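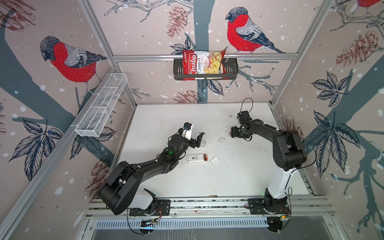

1 min read · 118 words

Bullfinches back at the feeder this morning!! Two of them, then gone before I got the kettle on. Kerstin says hers never left all summer, which, lucky her.

Seed notes before I forget. Sunflower hearts yes. The cheap mix from the place in Nimholm, no, they just throw it on the ground and then its pigeons all day. Need to scrub the tray this weekend, it's gross. Also move the whole thing nearer the hedge, they like cover.

Pine cones: collecting now for October. Lard, oats, string. Last year I used way too much lard and teh lot slid off on the first warm day.

Ok running late. Wiebke, I still have your ladder, will drop it off Sunday.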